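Fostari Home Forum > Furniture and Fittings > Tables and Desks

Whiteboard next to a wooden table, how do you stop it knocking the edge?

Started by plumline_5
12 replies, 789 views

plumline_5
Hello all. We have a table with a light wood-grain top and rounded edges that gets used for meetings at one end of the room and for tea at the other. It has now been joined by a large whiteboard on wheels. The board came from the Shenoy clearance and it is a decent board, black frame, tray along the bottom, metal stand with casters. Trouble is it lives right beside the table and every time someone writes on it the stand creeps until the post is touching the table edge. There is a small dent in the edge already and I would like to keep it to one.

What do other people do? I can't screw the board to the wall because it has to go into the other room on a Friday.

oddsocket
Do the casters have brakes? Ours do on two out of the four and it is easy to put the board down with the braked ones on the wrong side.

plumline_5
Two of them do, yes. The brakes hold the wheel but the wheel slides on the floor. It is wood-patterned flooring and fairly slippery.

GreyKettle
Rubber caster cups. Cheap and they work. You lift the board into them, so you need two people, but if it only moves once a week I wouldn't worry.

marrowfat
I don't agree with cups on that sort of floor. We had them in our old place and they left dark rings that wouldn't come off with anything. Put felt on the post instead, where it meets the table. Then it doesn't matter if it creeps.

GreyKettle
The rings come from the cheap black ones. Get the pale ones. Felt on the post falls off in a month.

marrowfat
Mine has been on since October and is still there.

tallboy_1547
Can you put up a picture of how close they are? Hard to say anything about felt without seeing where the post goes.

plumline_5
Picture added. It is taken from the near side, looking down the table with the board on the right. I have left the flowers and the bottles where they were. 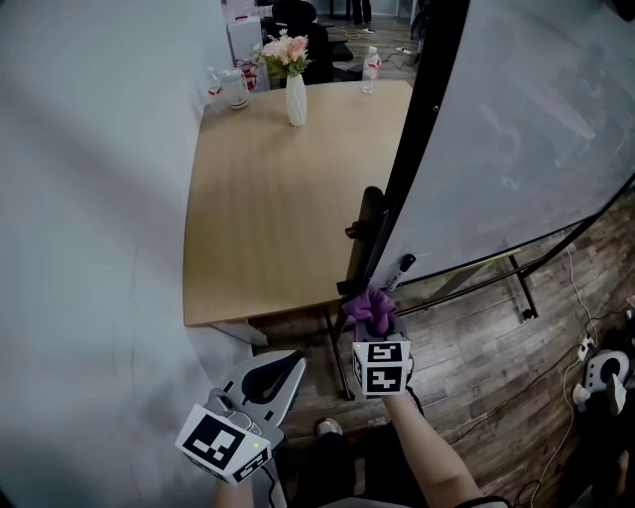 Skokeo, October

For anyone reading this on a phone, the bit to look at is the black post that runs alongside the right edge of the table. There is a small knob or clamp on it and I think that is what made the dent. The flat part of the post would not have done much.

The vase and the bottles stay on the table most of the time, so I would prefer not to move the table if I can help it. It was a job to get it level.

tallboy_1547
Thanks, that helps. I agree it will be the knob. If it is the sort that undoes, take it off and see if it will go back in from the other side. On the Jillamer stands it does, I don't know about yours.

oddsocket
You have hardly any gap there at all. I would want a hand's width. Could the office chair go somewhere else and the board go behind the table, near the white cabinet? Then people would face it when they sit down.

plumline_5
We tried that. The cabinet door needs to open and there are cables on the floor further back that the wheels catch on. It also meant that whoever was writing had to lean over the flowers.

Rowanberry
Sorry to go off the question but are the roses real? I like the pink and peach together and the white ribbed vase suits them. I've been looking for one with ribs like that and can only find them in grey.

plumline_5
Artificial. The vase was from the Fostari sale, in the spring I think. They get a wipe when the table does.

Rowanberry
Thank you. I will have a look.

marrowfat
Back to the table. Whatever you decide about the wheels, see to the dent. If that top is solid you can raise a dent with a damp cloth and a warm iron. Lay the cloth over it, press for a few seconds, lift, look, do it again. Let it dry before you sand anything.

GreyKettle
Please find out what the top is before you put an iron near it. If it is a thin veneer you will lift the glue and then you will have a bubble as well as a dent. I did this to a sideboard. A wax stick in the nearest colour is safer and takes five minutes.

marrowfat
A wax stick on the edge of a table rubs off on sleeves. It is fine on a top, I wouldn't use it on an edge.

GreyKettle
Not the hard wax. You melt it in and level it.

tallboy_1547
You can usually tell by looking underneath at the edge. If the grain carries on round from the top to the underside it is solid. If there is a line, it isn't.

plumline_5
Had a look underneath. There is a line, quite near the top. So no iron. I will try the hard wax.

oddsocket
While you are there, that board could do with a proper clean. The smudges build up if they only ever get a dry rubber. A drop of washing-up liquid in warm water, then rinse and dry it with a soft cloth.

plumline_5
Fair point. It gets a dry rub most days and that is all.

plumline_5
Update. The knob does undo and I have put it in from the other side, so it faces away from the table. I have ordered a set of the pale caster cups as well and I'll check the floor under them every week. The wax is in and you have to look for the dent now. The colour is slightly too yellow.

marrowfat
Glad the knob came round. I would still put felt on that post.

GreyKettle
Let us know about the cups. Mine were almost too small for the wheels, so measure before you open the packet or they won't take them back.

plumline_5
Measured, they fit. Felt is going on as well.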